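Progress Report to the Poojary Fund
School Dental Sealant Program, Trasness District
Submitted 01/04/2022 by Lodix Community Dental Clinic

Services delivered
The clinic screened 1692 children during the reporting period, at nine elementary schools. Children who needed sealants received them on site with signed consent. Those with untreated decay were referred to the main clinic or to a family dentist named by the parent.

Staffing and equipment
Two hygienists are assigned to the program full time. The second portable chair approved in the October budget revision has been delivered and is in use. Scheduling and consent forms have moved to the Zimeo records system, and paper forms remain available on request.

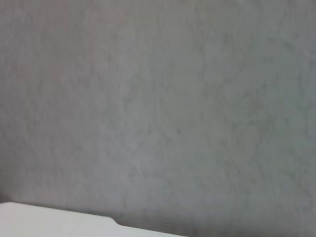
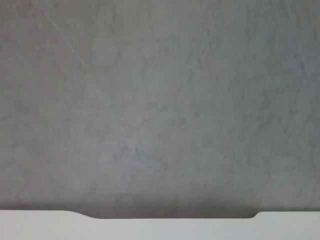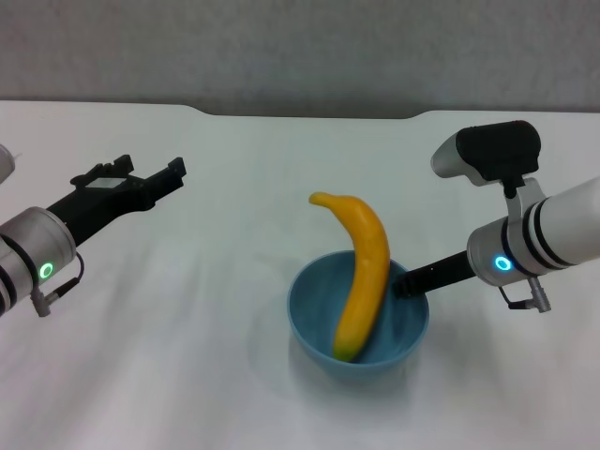 Banana in a light blue bowl (last picture).

Variances
Two school visits were postponed at the request of the schools and will be made in the next period. Spending on supplies is over the approved line owing to higher glove prices. Travel is under budget by a larger amount, and we request permission to transfer the difference.

Next period
The clinic will complete the postponed visits, begin retention checks on sealants placed in the first year, and send referral outcomes with the next report. No change to the grant total is requested.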